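25 January 2018
By Jeanine Mulder

Table finisher, Mokora workshop

Mokora repairs and refinishes pale wooden tabletops for schools, libraries and offices. We need one finisher, 19 hours a week, to start in May. The post is fixed for 3 months and may be extended.

The work consists of inspecting each top under side light, marking scratches and pencil lines on the job sheet, sanding with the grain, and applying a matt finish. Tops are checked again after curing. Any patch that can be seen or felt goes back to sanding. We handled 536 tops last year, nearly all in light-coloured timber, on which cross-grain marks show badly.

Applicants should have used an orbital sander and hand blocks for paid work. They must be able to judge grain direction by eye and lift one end of a full-size top. Experience with water-based finishes is useful. A driving licence is not needed.

Pay is monthly. Dust masks, gloves and ear protection are supplied; safety boots are not.

Send a one-page letter and a list of past work to Jozef Postma, quoting reference 772. Selected applicants will refinish a test piece under Sylvie McIntyre.

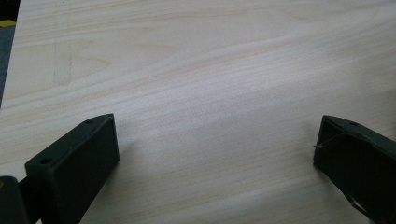
The test piece takes one morning and is paid at the normal rate. Bring your own scraper if you prefer it to ours.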